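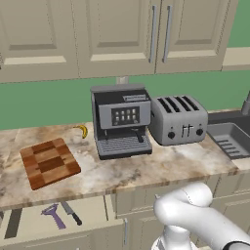
By Bernadette Leblanc, Media and Communications
8 December 2023

Tenancy tribunal backlog leaves renters waiting, says Pichon Legal Service

Pichon Legal Service has called on the State Government to appoint more members to the residential tenancies list, after a review of its own files found clients were waiting up to 8 months for a final hearing.

The service looked at 3587 files opened by its tenancy team. Most involved bond claims, repairs or notices to vacate. Clients with urgent repair matters generally got a first date quickly, but many were then adjourned and had to start the wait again.

Principal solicitor Boonsong Meesuk said the delay was changing the way people used the law.

"We have clients with a good claim who settle for half their bond because they need the money for the next place," Mr Meesuk said. "The right is there in the Act. It is not worth much if you can't get a hearing."

Mr Meesuk said criticism of individual tribunal members was misplaced.

"Members are working through very full lists. They don't decide how many of them there are. That is a decision for the Attorney-General and for Cabinet, and it should be made on the numbers."

Two positions on the list have been vacant since April. The service understands they have been advertised but not filled. It wants both filled, and a further six sessional members appointed for a fixed term while the older matters are cleared.

It has also asked for:

Published waiting times for each type of application, updated every quarter
A separate list for bond disputes where the parties agree to a decision on the papers
Funding for duty lawyers at suburban and regional hearing venues

The service's submission notes that landlords are affected as well. Owners seeking compensation for damage or unpaid rent face the same queue, and several small landlords wrote to the service in support of the bond proposal.

"It is in everyone's interest to have these matters heard on time," Mr Meesuk said. "We expect there will be arguments about cost – but adjourned hearings cost money too."

The submission has been sent to the Attorney-General and to the shadow spokesperson. Copies are available from the service on request.

Renters who have received a notice to vacate should get advice before the date on the notice. Appointments are free and can be held by phone.

Media contact: Bernadette Leblanc, Pichon Legal Service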